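Sedon Basketball Notes
@sedonhoops

Men's Division 2, Wednesday night. Dirkiner v Nanayakkara, 7:40 pm tip-off at Flerkville, court 2. Short thread on the ladder, the match-ups and the tiebreak.

Dirkiner sit third, one win behind the second spot. Top 2 get the double chance in finals. A win draws them level on points with Nanayakkara, and then it goes to head-to-head before percentage.

Head-to-head is the problem. Nanayakkara took the first meeting by 14. Dirkiner need to win by 15 to own the tiebreak outright. Win by exactly 14 and it drops to percentage, where they trail.

Percentage here is points for over points against, times 100. Forfeits are excluded under the March by-law change. A few people are still working off the old ladder that counted them.

Match-up to watch: Lama Rawashdeh is coaching Nanayakkara and has gone to a 2-3 zone in the second half of most games. It gives up the corners and protects the defensive boards. Dirkiner shoot poorly from the corners.

Dirkiner's better option is the high post. Flash a big to the foul line, make the middle defender step up, then look for the baseline cutter. They ran it well against Sedon and then went away from it in the last quarter.

Foul count resets each quarter, bonus from the fifth. Dirkiner have been in penalty early most weeks. Hard to build a 15-point margin while sending the other side to the line.

Scoresheet and updated ladder go up after the late game. Replies open for corrections.

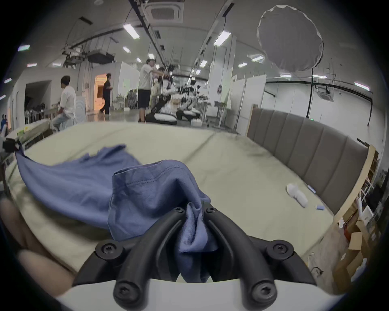 Vol. 2, No. 14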